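**Kundis opens its repair counter in Durside this April**

Hi, I'm Magdalini Xenos, and I get to share the news I've been sitting on all winter: Kundis is opening a walk-in repair counter on the ground floor of the old Dresum building in Durside!

If you've ever thrown out a perfectly good lamp over one bad switch (I have, twice), this is for you. Bring in a toaster, a radio, a fan, a kid's night light, and we'll take a look while you wait. A basic repair costs $25, parts included, and if we can't fix it you don't pay. Larger items go on the shelf and we call you when they're done.

We tried the idea out last year from a borrowed storefront and people brought us 1554 items, which was a lot more than our two benches could handle. So the new place has room for a proper front desk, a parts room and evening classes. Manolis Chatzigeorgiou will run the classes, starting with lamp rewiring, and each one costs $49 with tools to use on the night.

"I want folks to leave knowing what's inside the thing they own," Manolis told me, and then he went back to sorting fuses.

Doors open at 9 a.m. and we close at 6 p.m. Class sign-up is at the front desk or by phone. 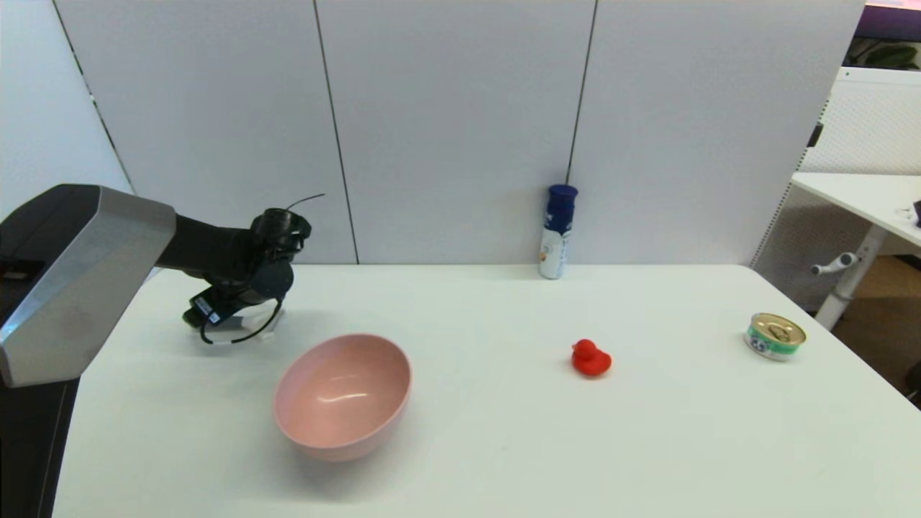
*A white table with a few things on it.*

Press questions can come straight to me at the Kundis office. For class bookings by groups or schools, ask for Achilleas Galanis.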